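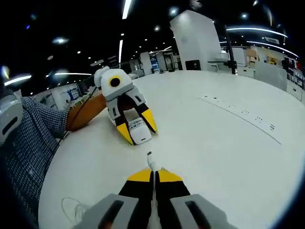 Drillbridge Public Library will extend its tool and electronics lending program to the Skekanton branch in November, giving residents on the east side of town their first walk-in lending counter. The program lets cardholders borrow household items they need only now and then, along with the small parts that tend to go missing from them. Those parts have turned out to be the busiest side of the service. A thin white cable with a small connector at the end is an ordinary sight on a big white tabletop, and cords of one sort or another made up 254 of the loans at the main library last year.

The Skekanton counter will open with 300 items. These include drills, sanders, sewing machines, label makers, extension cords, slide scanners and a carpet cleaner. The main library keeps 600 items in circulation, and anything on either list can be reserved at one branch and picked up at the other.

"People were driving across town for a stud finder," said Despina Manolakis, branch manager at Skekanton. "Some of them were borrowing the same thing every month. It made sense to keep a set of tools over here."

Loans are free and run for seven days. Borrowers may renew once if no one else is waiting. A valid library card is required, and borrowers under 18 need a parent or guardian to sign for power tools. Late items are charged at one dollar a day, up to the cost of replacement. Sewing machines and the carpet cleaner must be returned to the desk during staffed hours and may not be left in the book drop.
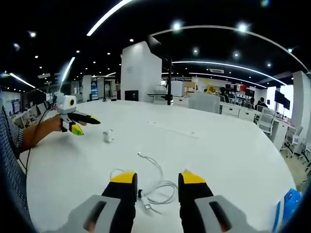

A white charging cable on a tabletop.

The expansion is paid for by a grant from the Echeverría Family Fund, which also covers shelving, storage bins and a part-time position. Ovidiu Pascu has been hired as lending technician and will inspect returned items at both branches. He previously repaired sewing machines and small appliances at Clornness Hardware.

Residents can donate items in working order at either branch. Chargers and adapters are welcome if the label with the voltage can still be read. The library cannot accept gas-powered tools, ladders, space heaters or anything with a damaged cord.

The branch will also offer a basic home repair class taught by Santino Zapata. It covers patching drywall, replacing a faucet washer and changing a light switch. The class is free, but space is limited and registration is required. More than 80 people have asked to be notified when sign-up begins.

The lending counter will be open from 10 a.m. to 6 p.m. whenever the branch is open. A full list of items and the borrower agreement are available at the information desk of both libraries.

Media contact: Eglė Kazlauskienė, Communications Office, Drillbridge Public Library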